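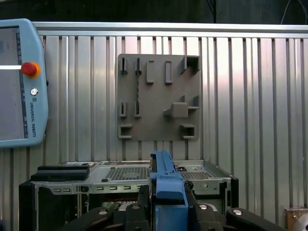 Villads Overgaard reckons no beginner should pay more than 80 quid for a viola shoulder rest, and he told me so twice before I'd got the Findov out of its bag. Well, I paid it, and I've had the thing on my viola since June, so let me have my say!

I'm an adult learner (grade 4, wobbly) and my old Welline kept sliding off mid-scale. It went once in the slow movement at our Brerkancombe play-through and I very nearly followed it. The Findov grips properly. The feet have a bit of give, the height screws turn without pliers, and my neck doesn't ache after a long practice any more.

Grumbles? The padding picks up fluff like mad, and it won't fit in my case with the lid pocket full, so it travels in my coat. The instructions are tiny too. I gave up and just fiddled until it felt right – took me a whole evening, mind.

My teacher tried it and still prefers her Baldursdóttir, but she's got a much longer neck than me. If you can, borrow one for a week first. Mine's staying on, and I'm giving it 8 out of 10. Spare feet are sold separately, annoyingly.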